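Home | Projects | Reports | People | Contact

Harkisik gripper comparison: progress report to Plurside

4 January 2019
From: Nuala Horgan
To: Dirk Mulder, Plurside

Hi Dirk,

Happy New Year! You asked for something you could read over a coffee, so I've left the spreadsheets out and I'm just going to tell you where we've got to. The short version is that the hand-held comparison is running, we have more data than I thought we'd have by now, and I've changed my mind about one thing I told you on the phone. I'll get to that one.

As a reminder (mostly for whoever you forward this to), your money pays for us to find out which finger shape and which camera position we should put on the arms when they go in. We're doing the first half of the work with hand-held grippers, so that a person supplies the arm and we only have to argue about the end of it. There are two finger shapes in the running. One is the plain block finger that Donal Costello drew up, and the other is the thin curved one we bought in from Benítez.

We've logged 1071 takes so far. A take is one go at one small job - pick a thing up, put it on the shelf, bring it back, that kind of thing - and most of them run under 30 seconds. Jonalyn Enriquez and King-fai Tam have done nearly all of them between them, swapping over whenever somebody's wrists complain. I did 40 myself in the first week and my takes are noticeably worse than theirs, so we've kept mine separate.

The block fingers first. They're winning at the moment, and I didn't want them to! I thought they'd be clumsy. They do get in the way when two things are standing close together, and King-fai has a long list of grumbles about that. But they close flat against each other and they don't flex, and when you're trying to work out from the camera picture how far open the gripper is, a finger that keeps its shape makes life a great deal easier. With the curved ones we were forever asking whether the tip had moved or bent.

The gripper camera sits low and looks out between the fingers, so both of them are always in the view, one in each bottom corner. We tried hard to like this. The good side is that you never have to guess where the fingers are. The bad side is glare. A pale tabletop under our lights throws a patch right back at the lens, and it tends to land between the fingers, where we most want to see.
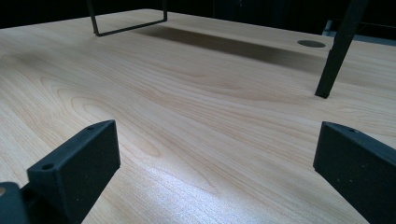 What the glare does to us

The tracking software works out where the gripper is by hanging on to little details in the view. Wood grain is good for that, or good enough, up to the point where the light washes it out. Jonalyn went back through a batch of takes and sorted them by how pale the middle of the table got, and the ones where tracking wandered were mostly in the pale pile. I wouldn't hang a decision on it yet. She did it by eye and she'd be the first to tell you so.

We've got two fixes to try. One is moving the lights, which costs nothing but upsets everything else we've already recorded. The other is setting the exposure by hand and leaving it alone. Donal is in favor of the second and I'm coming around to it. He's also muttering about a filter for the lens, and I've told him to finish one thing first.

The setup, and why we added a third camera

For the first couple of weeks we ran with only the gripper cameras, one on each. That was my call, and it's the thing I've changed my mind about. I told you we wouldn't need a view from above and I was wrong. When a take goes badly you sit there with two close-up views and you can't tell whether the person reached from a silly angle or the gripper let them down. King-fai put up with this longer than I would have, then asked very politely for a head-height camera. We borrowed one from the Dandonbridge office and I'd like to keep it.

It has cut the time we spend arguing over a bad take from most of an hour to 15 minutes on a good day. It has also shown us how both hands share the table, and that turns out to matter for how far apart we mount the arms.

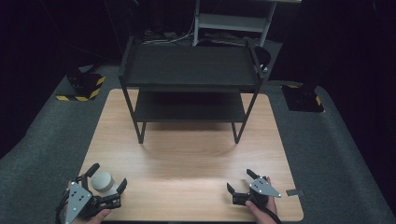 Both hand-held grippers at the table with the black two-tier shelf, from the head-height camera.

The shelf has been the most useful thing we've put on the table. Reaching in over the lower tier is awkward for either finger shape, and that's where the differences show up. On open wood, with one small object and plenty of room, I honestly can't separate the two. If we'd stuck with the easy jobs I'd be writing to tell you to buy whichever was cheaper.

Cables are still a nuisance. Each gripper trails one, and if you cross your hands you soon know about it. A wireless version is possible but Donal says it would add weight right where you don't want it, and Jonalyn, who has to hold the thing, agreed with him rather loudly. So cables stay for this phase.

Two hands at once

I'm now fairly sure that the two-handed jobs are where the rest of the budget ought to go. The single-hand results are settling down and each new batch tells us less than the last. With two hands there's a whole extra question, namely how well each gripper camera copes when the other gripper wanders into its view. 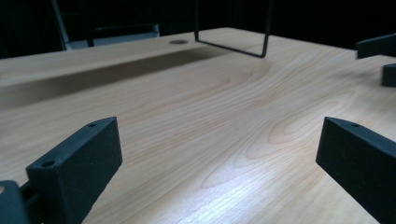
Matching the two gripper views in time is going better than I'd feared. King-fai wrote a little tool that lines up the recordings and flags any take where they drift apart, and we've thrown out very few. What we haven't cracked is the software mixing up one gripper with another. In a view like this one, the dark shapes poking in at the upper right, which look like the tips of another gripper, have the same dark matte look as the pair in front, and to a program going by color that's all just finger. So we'd like to try colored tips. Donal wants to print a set in two different shades and see whether the mix-ups stop - it's cheap, and if it doesn't work we can take them off again.

Where we're behind

The controller comparison hasn't started. I know it was meant to be under way before the holidays. We were waiting on a part and then, when it came, everyone was up to their necks in takes and I didn't want to stop them. It's on me and I'd like to move it to February if you can live with that. It doesn't hold up the finger decision.

We also haven't done enough with the curved fingers lately. Once we started to prefer the block ones we drifted into using them for everything, and King-fai pointed out that this isn't much of a comparison. He's right. The next batch will be curved fingers only, same jobs, same shelf, same people.

Things I need from you

- A yes or no on keeping the head-height camera. Dandonbridge would like an answer too.
- Your OK to push the controller work to February.
- Someone at Plurside to look over the take log with Jonalyn. She has questions about how you want failures labeled, and she and I disagree, so please don't ask me.

Money is fine. We've spent less than planned on parts and more on people's hours, and the full sheet will follow once Donal has put his receipts in. Call me any afternoon next week if you'd like to talk it over, or come and have a go with the grippers yourself - your takes can go in the folder with mine.

Nuala

Related reports
Harkisik: choosing the finger shapes
Harkisik: notes on the take log
Lights and glare, first tests
Controller comparison: the plan

Contact the Harkisik team | Copyright 2019 Harkisik | Back to top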